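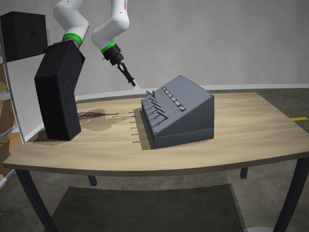 Robot arm over a wooden-topped table, with the control console in reach.

The Right Back

The bid for Zeeshan Magsi came in while I was eating a pear over the sink, and I have not felt the same about pears.

"It's Paracha," said Hazel Delacroix, holding the phone away from her as if it might drip. "They want him by tonight."

Hazel was sporting director of Vellidari, and I was her assistant, a title that covered registration papers, hotel bookings and the ordering of shin pads. We were a second-division club with a first-division rent. Magsi was our right back. He was twenty-three, he could run all afternoon, and he had once crossed a ball so badly that it went in at the near post and was voted goal of the season by people who had not been told.

"How much?" I said.

She told me. I put the pear down.

You have to understand that Vellidari did not get bids. We got inquiries, mostly from clubs who had us confused with another Vellidari farther up the coast. Our record sale was a goalkeeper who went for a modest fee and a set of training goals, and the goals turned out to be rented. So when Paracha, who had a sauna and a nutritionist, offered actual money for Magsi, Hazel did the only thing a professional could do. She told them it was an insult.

"Was it?" I asked, when she had hung up.

"I have no idea. I panicked."

By noon it was in the papers. By the papers I mean a website run by Jonas Hofstetter, who had covered the club for as long as anyone could remember and had been right in a handful of important cases, all of them funerals. Jonas wrote that Magsi was "understood to be keen." He wrote that Paracha had "cooled." He wrote that they had "reheated." Below that he ran a poll, and the fans voted to sell Magsi and also to sack whoever sold him.

The player himself was asleep. He had a gift for it. When I finally got him to the office he sat in Hazel's good chair with his jacket zipped to the chin and listened to the whole thing like a man hearing about weather in another country.

"Paracha," he said. "Is that the one with the hill?"

"That's Vavik," said Hazel.

"I liked the hill."

"Vavik haven't made an offer, Zeeshan."

He nodded slowly. You could see him being brave about it. 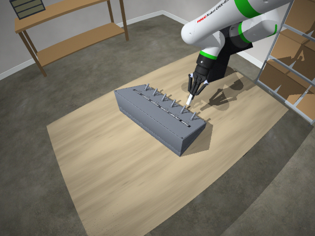 "What happens if the papers aren't in before the window shuts?" he asked.

"The transfer is off and you stay with us until the next window opens," Hazel said.

He thought about this for long enough that I got up and refilled the kettle.

His agent arrived at four. Rafia Lodhi worked for Solow, an agency with a very small office and very large business cards, and she came in already disappointed in us. She wanted a loyalty bonus. Hazel pointed out that he was leaving. Rafia said that was exactly why he should have it now, before he forgot how loyal he'd been.

They went at it for an hour. I took the minutes, which I still have, and which show that most of the time was spent on a clause about boots. At one point Rafia walked out. She walked back in because the door she had used was the stationery cupboard, and to her great credit she came out of it holding a pen, as though that had been the plan.

In the end it came down to 700 a week in housing. Paracha thought a right back could live in a flat. Rafia thought a right back could live in a house. Magsi, consulted, said he would like to be near a bakery.

Farzana Bugti rang at seven. Farzana owned the club, having inherited it from an uncle together with a boat, and she always gave the impression that she had hoped for a better boat. She wanted to know what a right back did. Hazel explained. Farzana wanted to know whether we had another. Hazel explained that we had a left back who was willing to face the other way.

"Then sell him," said Farzana. "The roof is leaking on the season ticket people."

It was, too. There had been 1726 of them in the ground for the last home game, and the ones under the east corner had brought a tarpaulin and were getting quite territorial about it. 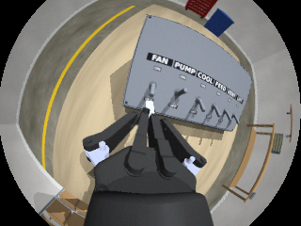
So we sold him. Hazel rang Paracha and accepted the insult. They sent over a contract, two years with an option for two more, and I read it aloud in the office while Magsi ate my other pear. He asked me to go back over the part about the sauna.

The form had to be signed, scanned and sent. Our scanner was of an age to be playing for us. It took the first page and considered it. It took the second page and kept it. Hazel hit it with a program from the cup run, I pulled, Rafia shouted at it in what I assumed was legal language, and the page came out in one piece but with a crease right through the signature, so that it read Zeeshan Mag, and then, a little lower down, si.

Paracha took him anyway.

He shook hands with all of us and went down to the parking lot with his boots in a shopping bag. A few of the fans had gathered at the gate. They had come to boo, I think, but he stopped and held the gate open for them, and they all went through it and thanked him, and by the time they had worked out that they were on the wrong side he was in the taxi.

Jonas Hofstetter published at midnight. He had Magsi joining Vavik.

"Get him to correct it," I said.

Hazel was looking at the ceiling, where a new stain was coming through above the trophy cabinet.

"Leave it a day," she said. "They might ring up and bid."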